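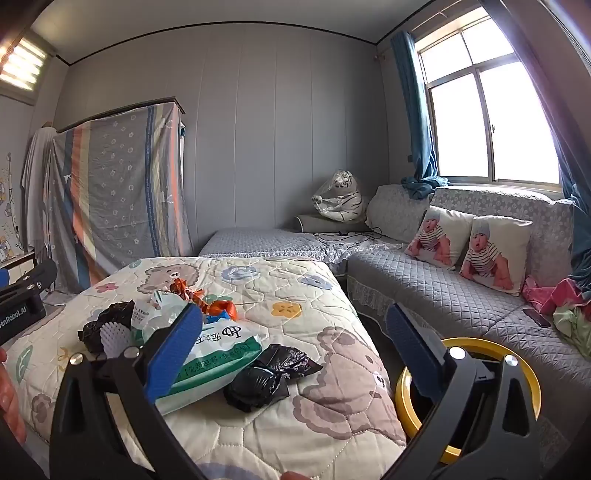
March, 7.40 am

Kiln log first. Overnight bisque in the Romura got to temp fine but the cool-down was too quick again, dropped through 700 well before it should have. Bung wasn't seated. My fault, pushed it in with gloves on and didn't check. Two of the test bowls dunted, hairline from rim to foot on both. Rest look ok, tapped them all and they ring. Have put the cracked ones on the window shelf, don't bin them, want to glaze over one and see what it does.

Glaze tests, Griffiths batch (the celadon-ish one, third go):
base as before, silica up a touch, whiting the same. Sieved twice. Still settling like concrete in the bottom of the bucket by lunch. Added a pinch of epsom salts disolved in hot water, much better after an hour, gelled up nicely. Write the amount down next time!! I used the small spoon, level, maybe a bit over.

Tiles 1 to 4 dipped, 5 and 6 brushed. Brushed ones look streaky already and I'd say give up on brushing this one.

Colour from the last firing: too grey. Nice where it pooled in the stamped lines, dead everywhere else. Could be the iron, could be that the new bag of feldspar isn't the same as the old. Label says same grade. Will run one tile with the last of the old bag side by side, same shelf, same position, then we'll know.

Weighed out 3,000 g dry for the big bucket, then found the scale was still taring with the lid on. Redid the lot. Scale reads 3,669 with the bucket and no lid, so write that on the side in marker and stop guessing.

11.15
Jallden rang re the clay order. Stoneware is in, the white isn't, another fortnight. They can send the stoneware by itself but it's a second freight charge if we don't wait. Said wait. We've got almost 360 kg of reclaim to get through anyway, most of it in the blue tubs under the bench, and the one by the door has gone sour so leave the lid on till somebody's wedging.

Pugmill: still leaking at the front seal. Tightened, no change. Tried the Simgate gasket, too thick. Left it off. Need the measurement off the old one before it gets chucked.

2.30 pm
Shelves scraped and washed, four good, one warped enough to rock. Warped one to the bottom only, centre post under it.

To do
kiln wash, nearly out
bung!!
feldspar tile, old v new
ring back about the element quote
more cones, we're down to the end of the box
tidy the glaze bench, theres a dried-up jug in the sink again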